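Plalesville Neighbors Help Board
Home & Workshop > Tools and benches

Used metal bench top, how do I clean it up and stop it from rusting?

Posted by Stojanovska

I bought a used workbench from a shop that was closing out on the Skuvolwood side of town. The frame is fine. The top is a heavy steel plate with threaded holes, and it has orange spots along one side plus a sticky film that I think is old cutting oil. My garage isn't heated and gets damp from September on.

I plan to use the bench for small engine repair and some clamping. I don't care if it looks new. I want to get the rust off, get the gunk out of the holes, and not have to do it again every month. The seller said to paint it, but I don't want paint in the threads. A magnet sticks to it, so I know it isn't aluminum. I paid $239 for the whole thing and would like to keep the cleanup cheap.

3 replies

benchdog_pville

Don't paint it. Paint chips as soon as you drop a wrench on it, and then water gets under the edges.

Degrease first. Mineral spirits on a rag, garage door open, no heater running. Go over it 2 times and change rags in between. Lay the used rags flat outside to dry, don't ball them up in the trash can.

For the rust spots use a gray abrasive pad with a little light oil. Rub in one direction. Skip the wire wheel, it leaves swirls and throws bits everywhere. Stains that are flat and don't come off on your finger can stay.

Old scuffs and scratches on a plate with holes like these don't matter for clamping. Raised burrs do. Run a flat file lightly over the surface and it will catch on the high spots.

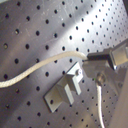 Zanoren

For the holes, a nylon bottle brush and mineral spirits will get most of it. Vacuum the chips out before you brush or you'll just push them down. If a bolt still binds, run a tap of the right size through by hand with a drop of oil. Check the thread first with a bolt you know. Inch and metric can feel close for the first 2 turns and then jam.

After that, paste wax. Thin coat, let it haze, buff it off. Mine has gone 8 months between coats in a detached garage. Get the kind without silicone if you ever plan to paint or glue anything on that bench.

oldmower

I just keep an oily rag on mine and a piece of cardboard over it. Works OK. Don't leave wet stuff sitting on it overnight.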